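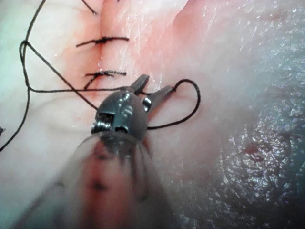 Fig. 1. Tied stitches across the incision, dark thread.

May 2023
By Vasco Henriques

Section 5: Closing an incision with single stitches

Read this section with the Zadley tray already set up and the tissue moistened as described in Section 4. Use dark thread for all beginner exercises. It shows up well on pale tissue, and loose ends are easier to find.

5.1 Prepare the thread

1. Cut a 100 mm length of thread for each stitch.
2. Check the needle for bends and a dull point. Replace it if you find either.
3. Lay the thread to one side of the incision in a wide curve, clear of the stitches already tied.
4. Pick up short pieces before you start the next stitch.

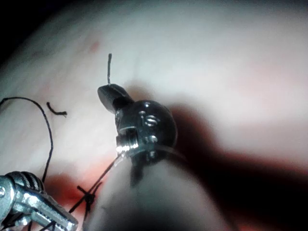 Fig. 2. Long thread at left and a separate short piece beside it.

Note: A cut piece can look like the tail of the working thread. Follow the thread along its whole length before you pull on anything.

5.2 Place the stitch

1. Take hold of the needle across its body, with the point free.
2. Bring the point to the tissue on one side of the incision, at a right angle to the surface.
3. Turn the needle along its own curve. Do not push it straight through.
4. Let go, take the needle again where it comes out on the far side, and draw the thread after it. Leave a short tail.

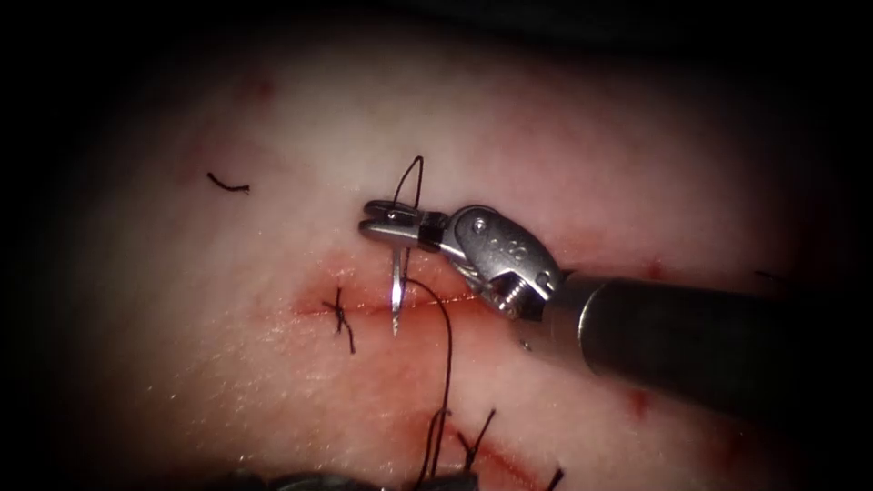 Fig. 3. Curved needle held near the jaw tips, with the point toward the incision line.

Caution: Never grip the needle by its point. A damaged point tears the tissue on the next pass.

5.3 Tie and cut

1. Wrap the thread, take the tail through, and lay the first throw flat.
2. Tighten until the edges touch, then stop. Puckering along the line usually means the stitch is too tight.
3. Add two more throws, changing direction each time.
4. Cut both ends, leaving enough tail to hold the knot.
5. Move along the incision and repeat. Keep the spacing even — the first two stitches set it for the rest.

5.4 Check the surface

Open the jaws and make sure no thread is caught before moving on to another line.

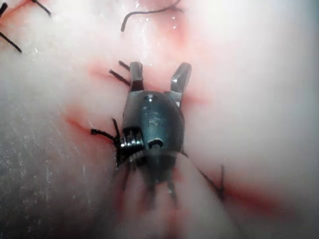
Look along each line for gaps and for small pieces of thread left on the tissue. If the surface starts to dry, add saline a little at a time and blot any pools. Log the finished stitches on the Runard sheet, then go on to Section 6.

Related
Moistening and storing tissue
Heditico thread: sizes and colors
Continuous stitches, part one
Cardoso needle chart, August revision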